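The Right-Hand Pad

I got to Vavalport a little before six in the evening, when the front office at Bromico was already locked. A woman with a badge on a green cord let me in through the loading side. She asked if I was the one for the gripper. I said I was, and she walked me down to Room 14 and turned on the lights.

"It drops the cups," she said. "Mornings it's fine. By lunch it drops them."

"Every one?"

"No. If it was every one I'd have called you sooner."

She left me a key and a phone number on a sticky note and went home. I put my bag on a chair and took out the service sheet. Livard prints these on yellow paper so we don't lose them, and I have lost plenty of them anyway. It said Gebru hand unit, two-finger, intermittent slip, customer has cleaned pads. In the box for previous visits somebody had written 4, and I knew two of those were mine.

I don't mind a repeat call. You know where the outlets are. What I mind is walking back into a room and wondering which of the things wrong with it I left there myself.

I picked up the unit by the handle and worked the trigger a few times with my eyes shut. That's how I was taught. The close was smooth until near the end, and then there was a small catch, like a drawer with a crumb in the track. I opened it all the way and switched on the camera so I could watch the fingers on my laptop the way the customer sees them. 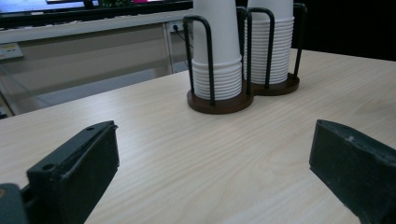
Fingers open, with the cups at the back of the table.

On the screen the left one looked all right. The top face was a little worn, but they wear on all of these. The right one was scuffed, and near the upper edge there was a light mark I didn't remember. I rubbed it with my thumb. It stayed.

Start with the easy things. I checked the cable. I checked the screws on top of the pads, and both of them took the key without turning. I wiped down the pads with alcohol even though the sheet said they'd been wiped, and I waited for them to dry. Then I went over and took a cup.

They were plain white paper cups, upside down in a double holder with black wire rods, the kind you'd find next to a water cooler. I set one on the table in front of me and closed on it. It held. I lifted it, moved it to the left, put it down, opened. Held again. I did that 27 times and wrote a mark on the yellow sheet for each one. There wasn't a single drop.

So it was evening and the thing behaved like morning.

I called the number on the sticky note. I could hear dishes.

"What's different at lunch?" I said.

"Nothing. People eat."

"In the room?"

"No, not in the room. It gets warm in there, I guess. In May they shut off the heat and it still gets warm, because of the sun."

I thanked her and hung up and looked for the thermostat. It was in the hallway. I set it as high as it would go and shut the door of the room behind me and sat down to wait.

There isn't a lot to do in a room like that. I ate the sandwich I'd bought at the gas station. I read the manual for the hand unit from the beginning, including the part about disposal. I thought about the second of my two visits, in the winter, when I had been in a hurry. My sister's car was in the shop and I'd told her I would pick her up from the hospital, where she works nights, and the roads were bad. I had changed the strip on the right pad that day. I remembered peeling the backing. I didn't remember pressing it down.

The manual says to press for a full minute. You're supposed to close the fingers on a flat block and hold them there while you look at a clock. It feels long. I've seen people hold it for ten seconds and say that was a minute, and I've said it too.

When my shirt was sticking to my back I got up and went around to the other side of the table and started again. The sixth cup slid. It didn't fall so much as turn, slowly, away from the right finger, and then it was on the table on its side. I set it up and closed on it again and it held. The next one slid.

I stopped there, opened the fingers wide, and saved a picture for the report before I touched anything.
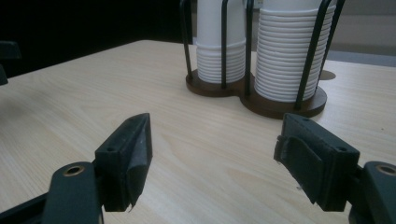 Photo: from the service report, Room 14, Vavalport

It was the corner of the strip. The end of it was frayed up near the top of the pad, where it folded over the inner edge. I put a fingernail under it and it came up a little and stretched. In the cool it had stayed down well enough to grip. In the heat the glue let go and the strip crept, and the cup went with it.

So it was mine. I had driven all that way in the winter and left that behind me, and for months they had been wiping the pads with alcohol and blaming the cups.

I went out and turned the thermostat down and propped the door open with my bag. Then I did the job. I took out the screw and slid the pad block off the arm. The old strip came away in two pieces and left gray glue, and I scraped that with a plastic blade because a steel one will gouge the face. I cleaned it, let it dry, cleaned it again. The brass-colored ring in the arm had some play in it, so I pulled that too, found a curl of something in the hole that might have been paper, and blew it out. That was the crumb in the drawer. It would have been easy to find the crumb first and go home happy.

I had 8 strips in the kit. I cut one to length and rounded the corners with scissors, which the manual doesn't ask for but should. I folded it over the edge, put the block back on, snugged the screw, and closed the fingers on the flat block. Then I looked at the clock on my laptop and held the trigger for a minute. I did the left one the same way even though it didn't need it. They should match. If one side is new and the other is old, the cup turns.

After that I turned the heat up again and sat there.

It was past eleven when the room was hot enough. The cups held. I did the same count I'd done before, and then I did it again from the other side of the table, and they all held. I put the used ones in the trash instead of back in the holder and hoped nobody was particular about it.

The yellow sheet has a box at the bottom for cause. It isn't a big box. On most of my sheets it says wear. Wear is a good word, it's true of everything and nobody gets a phone call over it. I wrote it. Then I sat looking at it with my coat on.

I crossed it out and put: strip on right pad not pressed to spec at last service. Replaced both. Cleaned bushing. I signed it, and my signature was the same one as on the winter sheet, which they had in a folder on the wall by the door. I put the new one in front of it.

The woman with the green cord had told me to leave the key under the mat at the loading side. There were two mats. I left it under the one nearer the door and texted her which one, and told her to try it at lunch.

She wrote back before I'd reached the highway. I read it at the first light. It said, "Was it the cups?"

I typed no. The light changed, and I sent the rest from the parking lot of the motel.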